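Trasley laundry workers, day 2 of the strike. A thread, because the leaflet ran out and the photocopier is on management's side of the gate.

1/ For anyone new: Lorano washes the sheets for most of the hospitals round here. In August it bought out Drirnow, promised that nothing would change, and then changed the rotas, the breaks and the sick pay.

2/ The offer on the table is a one-off payment of £100. In vouchers. You can spend them at the firm's own online shop, which sells towels.

3/ We put it to a vote. 1061 ballots went out across all the sites, almost 800 came back, and the vouchers did not do well.

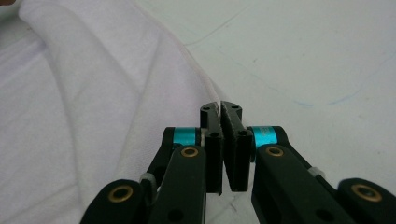
White cloth on a white table.

4/ Management says the strike is "disappointing". They were also disappointed when we asked for a fan in the ironing room, so we're used to letting them down.

5/ Someone always asks about the patients. Good. So did we, back in the summer, when they cut the night shift and told the wards to make do. Emergency cover is agreed and in writing. Our writing, admittedly. They've signed it.

6/ Huge thanks to Châu, the café opposite the gate, for soup at six this morning and for letting us use the loo without buying anything. We bought things anyway – the spring rolls are a threat to discipline.

7/ The bus drivers' branch turned up with a banner bigger than our picket. Please don't tell them it was upside down for the first hour. They looked so proud.

8/ What we want: the old sick pay back, rotas two weeks ahead, and a rise you can pay rent with. It fits on one placard, if you write small.

9/ What you can do: come down before the early shift, bring gloves, and ask your own branch to pass a motion. Short ones are fine. Long ones get read out in full, in the rain.

10/ Talks start again on December 30, 2025. They've asked us to come "with an open mind". We'll be bringing the ballot result as well.

11/ Whoever keeps honking from the bread van, we love you. Lorano's solicitor on the first floor has shut his window.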